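# The pink duvet cover, washed and back on the bed

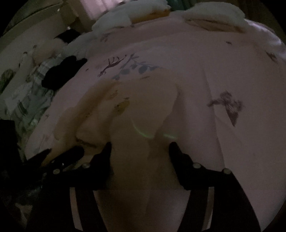 *The pink cover with the butterfly print. The tan patch is on the left.*

I've had a few messages asking whether I gave up on the pink bedding after I wrote about buying it secondhand. I didn't. It's on the bed in the back room most weeks, and I've changed how I wash it and how I put it on, so I'm writing that down in one place.

I bought the set at the church sale in Grurkevwood in January. It was a duvet cover and two pillowcases, folded in a clear bag with a piece of masking tape for a price tag. I paid five dollars. The label says Lallen, which I had never heard of, and the size tag says full/queen. I bought it for the print. It's very pale pink, with twigs and blue-gray leaves or berries on them (I still can't decide which), and a butterfly that looks more like a moth to me. Most of the cover is plain, with the printing spread out thin, and I like that. Busy bedding makes that room feel smaller than it is.

I didn't unfold it at the sale. I should have, and I'd tell anyone else to. When I opened it on the bed at home there was a big blotchy tan area on one side. It doesn't have a hard edge. It just goes from pink to a sort of weak-tea color and back again.

## The patch

I don't know what it is. My neighbor Yatziri Escobedo looked at it and said tea. My guess is that it's storage yellowing, the kind you get when cotton sits folded in a closet for years with a bit of detergent or starch left in it. Tea would have a darker line around the outside, at least on everything I've ever spilled tea on.

Things I've tried, in order:

- A normal warm wash with regular detergent. No change.
- An overnight soak in the bathtub with oxygen powder. I used a full scoop and a half, and I weighed the cover down with a dinner plate so it would stay under. The water went faintly yellow. The patch looked a little lighter to me once it was dry, but I may have wanted it to.
- A second soak, same powder, hotter water. No change I could see.
- White vinegar and water dabbed on with a sponge. Nothing, and the room smelled like salad.

I have not tried chlorine bleach and I'm not going to. The pink would go before the tan did, and the brown in the twigs would probably go too. Gyu-bin Ji, who I used to work with at the fabric counter, suggested dyeing the whole thing a darker pink. That would work, I think, but I'd lose most of the print, and the print was the reason I bought it.

So the patch stays. I put that side toward the foot of the bed, by the wall, and fold a blanket over it if somebody is coming to stay. The rest of the time I leave it.

## Washing it now

I wash the cover by itself, or with the pillowcases and nothing else. When I put it in with towels, the towels got inside the cover, twisted into a rope, and came out wet in the middle. That happened twice before I started closing it up first.

The routine is:

1. Shake it out over the tub. The corners collect lint.
2. Turn it inside out.
3. Do up every snap. There are 13 along the bottom edge and one of them is weak, so I check that one last.
4. Warm water, regular cycle, slow spin.
5. Dry on low. Stop it halfway, pull the whole thing out, untwist it, and put it back.

Step five is the one I skip when I'm tired, and it always costs me another half hour. A duvet cover will roll itself into a ball with a damp center. If the weather is decent I hang it over two lines instead, so the air can get between the layers. On one line it hangs double and takes all day.

I don't iron it. I've seen people iron bedding and it looks very nice. I take it out while it's a tiny bit damp, pull it flat on the bed with my hands, and let it finish there for an hour with the window open. There are still creases. They mostly go once the duvet is inside and filling it out.

## Getting the duvet in

For years I did this the bad way, which was to climb into the cover holding two corners of the duvet and hope. Now I do it the rolled way. A lot of people already know this, but I was asked, so:

Lay the cover on the bed inside out, with the opening at the foot. Lay the duvet on top of it and match up the corners. If your duvet has loops and your cover has ties, tie them now. Mine has loops and the cover has no ties, so I sewed four short pieces of twill tape into the corners. It took one evening and it was worth doing.

Then start at the head of the bed and roll both layers together toward the foot, like a sleeping bag. Keep it fairly tight. When you get to the end, reach into the opening, pull the cover around the ends of the roll so it's wrapped inside the cover, and do up a few of the snaps in the middle. Then unroll back toward the head. It comes out right side out with the duvet in it.

The first time took me a long while and I had to start over, because I'd put the opening at the wrong end. Now it takes a few minutes. If there's a lump after unrolling, pinch the cover and the duvet together near the lump and give it a shake. Pulling on the cover alone just slides it over the filling and the lump stays where it was.

The duvet inside is a Plimby, the all-season weight. It's a bit puffier than I'd buy again for that room, which gets the afternoon sun, but it does fill the cover properly. The old flat one left the corners empty and the whole bed looked tired. The cover is 200 thread count according to the label - nothing special, and that suits me fine. It's crisp and it dries faster than the sateen set in the other room.

## The other pillowcases

The two pillowcases that came with the set are standard size and one has a split seam. I fixed the seam with a short zigzag and it has held. The other two pillows on that bed are in plain cream cases from Toma. I tried to match the pink and gave up. I took one of the printed cases to the store with me, held it next to every pink they had, and they were all too bright or too orange. Cream goes with the twigs well enough, and it also makes the tan patch look a bit less out of place, which I hadn't planned.

For the fitted sheet I use an old white one. Blue-gray would be nice, to pick up the leaves. I'm not in a hurry.

## Would I buy secondhand bedding again

Yes, cotton at least. I'd do these things differently:

- Unfold it before paying, all of it, both sides. Ask if you need a table. They don't mind.
- Hold it up to a window and look for thin spots. A stain is something I can live with. A thin spot turns into a hole in the wash.
- Smell it. Mildew is much harder to shift than a color.
- Check the fastenings. Missing snaps are fixable, a broken zipper is a bigger job.
- Bring a tape measure. Size tags on older sets are not always right, and things shrink.

Mine had shrunk a little, by the way. It's maybe an inch and a half short of what a full/queen should be. With a puffy duvet that helps, because there's no slack at the corners.

One more thing on storage, because of the yellowing. I used to keep spare sets in plastic zip bags that they came in. I've taken everything out of those and put it in an old pillowcase on the closet shelf, one set per pillowcase, rinsed twice before it goes away. I'll find out in a few years if that makes any difference.

Yatziri wants to know if I'll let her try a paste of baking soda and dish soap on the patch. I said she could do a small area down near the snaps first. She's coming by on Tuesday, and I'll add a note under this post with how it went.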